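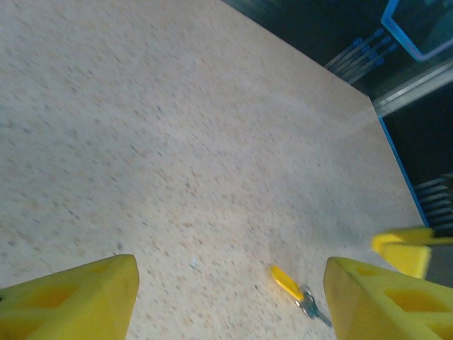
Subject: Re: [bench-arms] gripper budget, second go

Replying to the list, as Karabo only sent it to me and I refuse to carry this spreadsheet alone.

On the quote from Hunance: 3,392 gets us a pair of their fingers, a mounting plate and a support plan, which as far as I can tell is a phone number. The yellow fingers have been picking up keys at our place in Trurnville since March. A key with a plastic tag is a rotten object - flat at one end, fat at the other, with a ring in the middle so the two halves can disagree. If we're spending real money I'd like to see the expensive ones try the same key on the same speckled benchtop before anyone signs.

Karabo Masilela wrote:
> I've put the Hunance fingers down as a must-have for
> Momo. Shabalala can do a second wrist camera for 1,535
> but I've left that under nice-to-have. Spares are at
> zero for now because the total was looking ugly. Can
> you check my sums and tell me what I've forgotten?

The sums are fine. It's the columns I'd argue with.

Swap the first two. Momo's open-frame fingers flex where we want them to and cost 209 a set to replace, colour included. The camera is where we're hurting. We have one view, and when it goes down to the bench between the fingers we learn a great deal about the bench. A second one on the same wrist, set wider, would earn its keep.

Spares can't be zero. We said zero last year and then spent a fortnight waiting on one finger, during which Momo was a very well-lit coat rack. Put in two sets.

What you've forgotten: freight, which Shabalala quotes separately at 200, and a cable long enough to reach. We have never once bought a cable long enough to reach.

So my version is camera, freight, two sets of fingers and the cable, with Hunance pencilled in for next year if they'll lend us a pair to try. Has anyone else on the list had a loaner out of them? They've stopped answering my emails, though I haven't tried the support plan.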